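How to Practice First Touch at Home

You need a ball, a wall and a little space. Stand three steps back and pass with the inside of your foot.

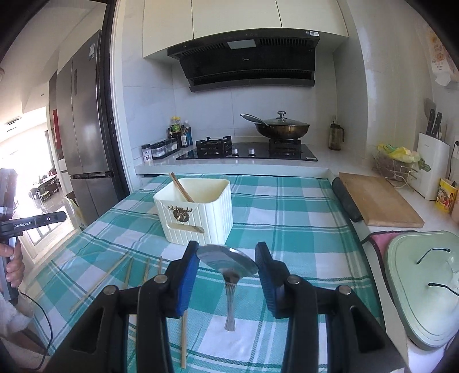
Last updated: April

Cushion the ball as it comes back, then pass again. Do 200 with each foot. Keep your ankle firm and your knee slightly bent.

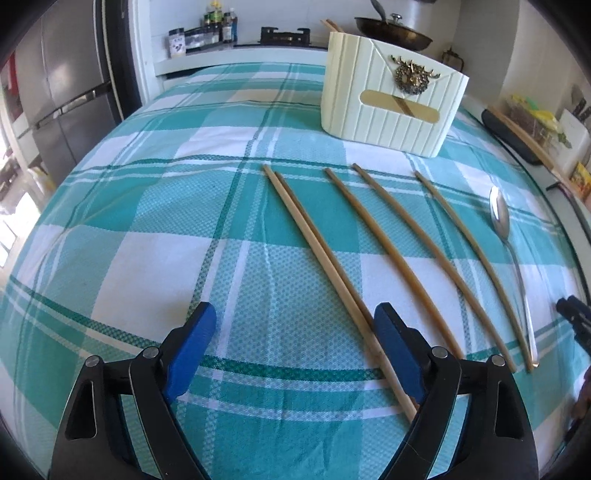

1 min read

Once that feels easy, take two steps back and use your weaker foot first.

Related
- Juggling for Beginners
- Cletorton Winter League: How to Sign Up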